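Arnwood Residents Forum > Shared Spaces > Lounge furniture and recycling

Triler_Office
Sat 21 July
Residents are advised that the deposit point on level 2 will close in January. Cans and glass should then be taken to the Yen Street depot.

dasance19
The depot is more than 9 blocks away. I request that the decision be reviewed - many residents do not drive. The gray cabinet in the lounge could hold a small collection bin.
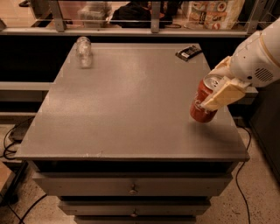 unit319
I must disagree with dasance19. Shared lounges are not suitable for storing returns, and the lease is clear on this point.

dasance19
The lease refers to hallways only. Please see section 9.

Triler_Office
Both comments have been recorded. A written reply will be posted in this thread.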